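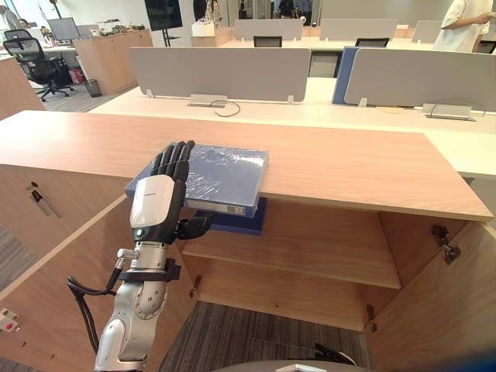
Figura 1. A mão do braço encostada a um objeto plano, semelhante a um livro, embalado em plástico, na borda do armário.

Apontamentos da aula prática 4: manutenção da mão e da câmara de pulso
Docente: Valentin Voicu

Nesta aula tratamos a célula Okamell na sua configuração de escritório, com o armário de madeira como posto de trabalho. O exercício de base é sempre o mesmo: levar um objeto plano até à prateleira interior. Os objetos embalados são os mais difíceis, porque o plástico reflete a luz e escorrega entre os dedos.

Antes de ligar o braço, verifica-se o seguinte:
- os cabos pretos junto do suporte do pulso têm folga suficiente para a rotação completa;
- os parafusos da junta abaixo do pulso estão apertados (usar a chave de 4);
- as portas do armário estão na posição que foi gravada no programa;
- a paragem de emergência foi experimentada por 2 pessoas, uma depois da outra.

Depois faz-se o ciclo de aquecimento, com 40 movimentos de abrir e fechar a mão, sem carga. Se um dedo fica atrasado em relação aos outros, anota-se na ficha e repete-se a calibração deste dedo. A tabela de Ctibor Charvát, na página 17 do manual da oficina, contém os valores de correção.

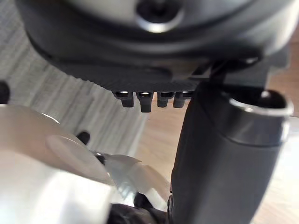
CÂMARA DE PULSO

A esta distância os objetos próximos aparecem muito desfocados, como na peça brilhante e no plástico translúcido em baixo à esquerda. O foco regula-se para a zona de trabalho e não se deve corrigir por causa do primeiro plano. Limpa-se a lente com pano seco, nunca com álcool.

Para a próxima aula: trazer a ficha preenchida e ler o capítulo sobre reflexos.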